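Bread baskets, and what I use now

I said in April that I would write something about bread baskets, after two people asked what I kept my rolls in. It has taken me until 20/06/2020 to get round to it, mostly because we had the kitchen shelves down and everything was in boxes. The shelves are back up and I have run out of excuses.

We get through a lot of rolls in this house. I bake twice a week, usually the long ones, and the rest come from the baker in Trumov when I am over that way. For years they went on the table in whatever was clean. A mixing bowl, a plate, sometimes the bag they came in. My mother would not have allowed it, but she had a proper basket and I did not.

Hers was willow, made by a man in her village, and it lasted 11 years before the bottom went. It was lovely to look at. It also dropped bits of itself on the tablecloth, and once it got damp in the pantry it smelled of damp for good. I bought a willow one of my own when I moved, a round one from a market stall, and had the same trouble within a couple of winters. Flour gets into willow and stays there. You can brush it and bang it on the back step and there is always more.

After that I tried a wire one from Ukell. Very easy to clean, no complaints there. The rolls slid about in it and the crumbs went straight through on to the table, so it needed a cloth in it, and then I was washing a cloth every day. It holds onions now and does that job well.

The next one was cotton rope, a soft basket that folds flat. It went in the washing machine and came out a different shape. I will say no more about that one.

So I gave in and looked at the woven plastic sort, the kind you see in cafés and hotel breakfast rooms. I had always thought they looked cheap. Some of them do. Ctibor Vávra, who ran the canteen where I worked in my twenties, used nothing else, and I remember him washing a whole stack of them in the big sink at the end of the day and standing them upside down on the draining rack. I don't know why it took me so long to think of that.

The shape I settled on is the shallow rectangular one with the thick twisted rim. It is a warm tan-orange, with rounded corners and sides that lean out a little.

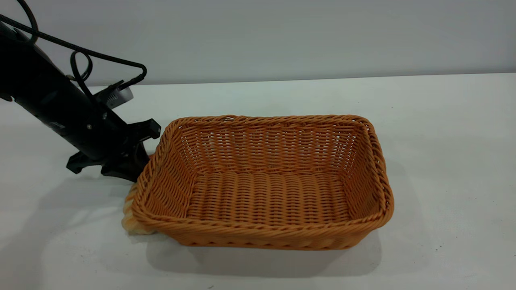
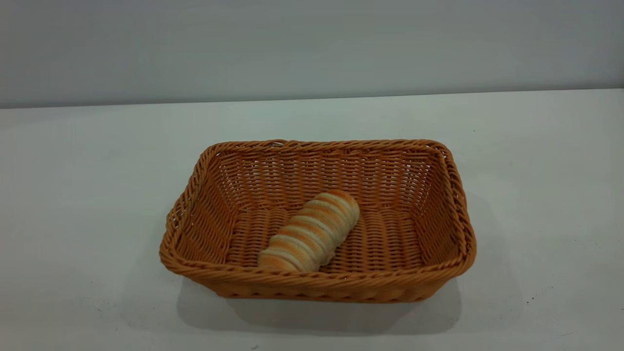 A long roll goes in better on the diagonal than straight. I did look at the round version, and for small round rolls it would be fine, but most of what I bake is longer than it is wide and a round basket leaves you with ends poking up in the air. Rectangular also sits better against the wall at the back of our table, where space is short once the plates are out.

The rim matters more than I expected. On the cheaper ones it is a single thin strand over a wire, and it comes away at the corners first. I had one like that on loan from my sister and the wire had started to show. A thick rim gives you something to get hold of when you pass the basket across, and it keeps the whole thing from twisting when you pick it up by one end.

Sloping sides are useful too. You can get your hand in and take a roll without dragging your sleeve through the butter. Straight-sided baskets look tidier on a shelf, I will admit that.

As for the weave, you want gaps, but small ones. Warm bread in a solid dish goes soft underneath very quickly. With an open weave the air gets round it. If the gaps are too wide you are back to the wire basket and crumbs on the table. You will still get some crumbs with any of them. I lift mine, wipe under it and put it back, and that does for a weekday. For guests I put a napkin in the bottom.

Cleaning is simple. I shake it over the sink, then use warm water with a drop of washing-up liquid and an old soft brush, going along the strands and then across them. Rinse it well, because soap sits in the corners. Then it goes upside down on the rack until it is dry all the way through – usually overnight. I don't put it in the dishwasher. Some makers say you can and some say you can't, and I would sooner spend two minutes with the brush.

Seeds are the one real nuisance. Poppy seeds in particular get in under the rim and you will be finding them for weeks. A wooden cocktail stick gets most of them out. Sesame is not so bad.

A basket like this is for the table and not for storage. Bread left out in it overnight will be hard by morning. Ours goes back in the bread bin after supper with the lid on, and anything left after the second day gets sliced and frozen, or dried in a low oven for crumbs.

On price, there is a shop called Madberg that had several sizes when I last looked, and the catering suppliers are worth trying as well, though they often want you to buy 8 or more at once. I asked at one and they sold me 2 without any fuss, so it does no harm to ask. The second one lives on the shelf by the kettle with the tea bags in it.

Next time I will write up the long rolls themselves, as I have changed the flour and the old recipe on here needs correcting. If you have already printed it, use a little less water than it says and give the dough longer before you shape it.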